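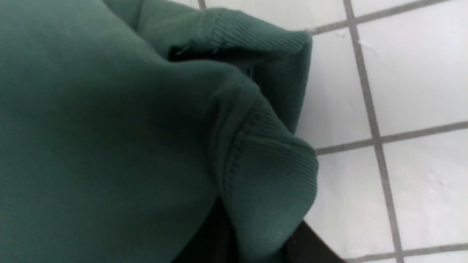 2026-09-24

Continuing with the payment records for the Bindau drainage works. I write more than usual today because Gyula will take over the matching while I am away, and he asked to have it in one place.

State of the file
The export from the Tistbridge council portal has 1,174 payment lines. It covers all public works in the town, so most of it is not interesting for us. After the filter on the project code, 237 lines remain. I ran the filter twice, the second time with leading zeros removed from the code, and the result was the same. The first time in April we had fewer, but that export was made before the council posted the late invoices.

The column "approved by" changes its meaning in the middle of the file. In the older lines it is the name of the office, in the newer lines it is the position of the person who signed. The works department was reorganized and the roads office was put under the deputy mayor, so the same signature can appear under two titles. I made a small table with old title and new title and put it in the shared folder. Please do not correct the titles in the source file itself. We need to show what the council published, also where it is confusing.

Matching
Mumen found most pairs of invoice and contract by itself. It still has trouble with the accent in Bodnár: when the accent is missing, it makes a second supplier. I merged these by hand and wrote "merged" in the comment field. If you import again, the merge is lost and you must repeat it, I did not find a setting for this.

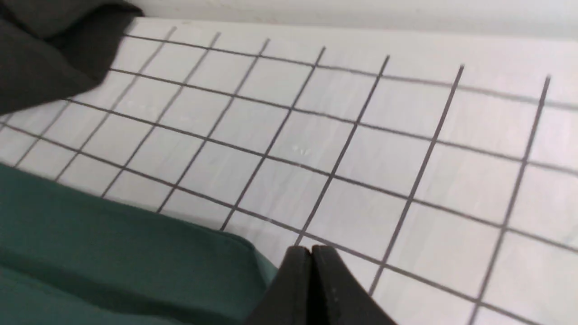 After the merge there are nine invoices without a contract number. Imre Simon thinks they belong to the extension that the council voted later, for the side streets behind the school. The amounts would fit. But the minutes of that meeting only say "additional works as presented", and the presentation is not attached. I would not write in the report that they are outside the contract. What we can write is that no contract number is given.

One thing I got wrong last week: I counted the advance payment as a normal invoice, so the total paid to the supplier was too high. The advance is deducted later in six parts. The corrected sheet is the one with "net" in the name. The old one I moved to the archive, it should not be cited anywhere. Imre already had the old total in his draft and he has changed it.

Question of who answers for the project now
The letter from spring was signed by the former head of roads. She has a different post now and the new head says he can only speak about decisions after his start. I understand this, but then the question about the first tender stays without an owner. We agreed to send it to the town clerk, with copy to both. 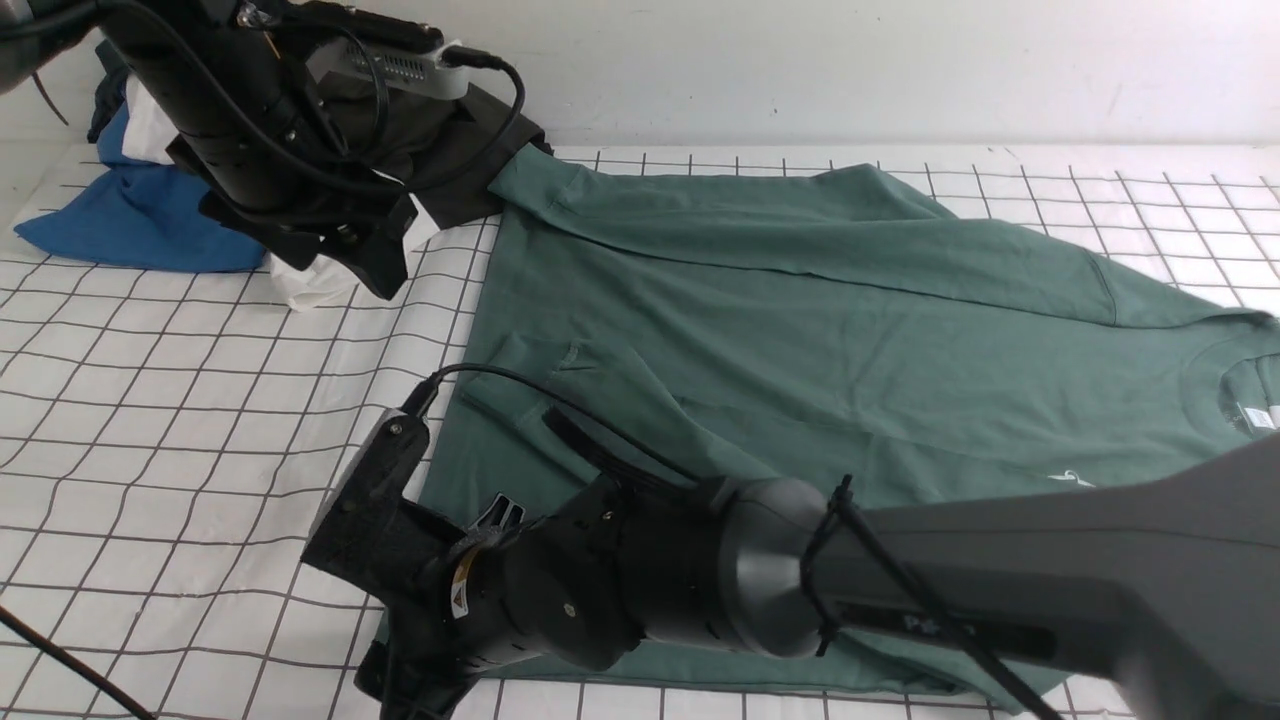
To do for Gyula Fodor
- Send the question on the missing contract numbers to the clerk. The draft is ready, please check my English in the second paragraph.
- Ask for the presentation from the extension vote.
- Compare the payment dates with the completion notices. I did only the first page.
- Check if retention money is shown in the same column as the penalties. I suspect yes.

Still not clear to me: the date format in the last part of the export. Day and month may be switched there.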